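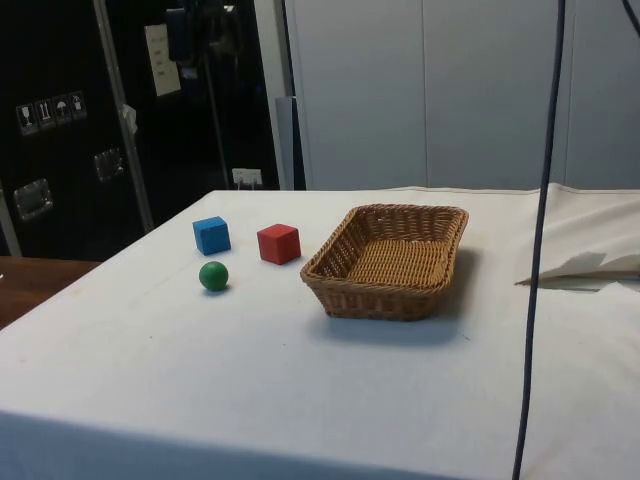 Clearing a dropped-object fault on the sorting cell

Use this procedure when the arm lets go of an object before it reaches the basket and the controller stops with "grip lost". It applies to the Brikbridge bench cells at Atcombe running the block and ball task.

Before you start

Press the emergency stop and wait for the status light to go red. Do not reach over the table on a software pause alone. In November a paused arm resumed while Danilo Evangelista was picking up a cube, and it caught his wrist.

1. Save the log first. The controller keeps only the last 500 entries and a restart wipes them.

2. Find the dropped object and put it back on the cloth, clear of the basket. Balls roll, so look on the floor too.

3. Check the finger pads. Wipe them with a dry cloth and replace any pad that is shiny or split. Pads are due for a change at 4,000 cycles whatever they look like.

4. Pull the cloth flat near the objects. A raised fold can stop the fingers closing low enough on the ball.

5. Look at any cable hanging over the table. It must stay outside the arm's reach through the full move to the basket. Tie it back if in doubt.

6. Open the grip settings. Force should read 40 for cubes and 20 for the ball. If both show the same value, the object profile has not loaded. Reload it and check again.

7. Release the emergency stop, home the arm and run one cube at slow speed, then the ball.

If the fault comes back on the ball only, repeat step 6. If it comes back on everything, leave the cell stopped and send the log to Melaniia Marchuk.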